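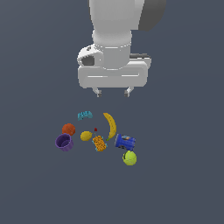

Getting an arm to pick up one thing is easy enough, and getting it to pick the right thing out of a heap is where you start learning, according to Kerttu Koskela, and the students on the Rirkico project seem to agree!

28 May 2019

BENDSKA STUDENTS TAKE SIMULATED ROBOT ARM TO JUNE FINAL

The robotics club at Bendska College has won a place in the final of the Cotum Student Challenge with Rirkico, a program that teaches a robot arm to sort everyday objects in simulation. The team of nine has met after lessons since the autumn and has now logged 716 practice runs.

In the club's practice task the arm reaches down over a banana, a lemon, a purple cup, a can and a few other bits and pieces, all scattered on plain grey. The program has to choose one, work out how to grip it and lift it clear. Round things that like to roll have caused the most groans (and the most late evenings).

"We rewrote the gripping code in March and I was sure we'd broken it for good," said team captain Onni Tuominen. "Then Saimi found a minus sign in the wrong place and we all cheered so loudly that the cleaners came in."

Saimi Heiskanen looks after the scoring software. She is now working on cups, which she calls "a menace".

The final takes place in June at Turunen Hall, with 18 teams taking part. Families and friends are very welcome, entry is free and the hall seats 475.

Contact: Marjorie Catterall, Bendska College press office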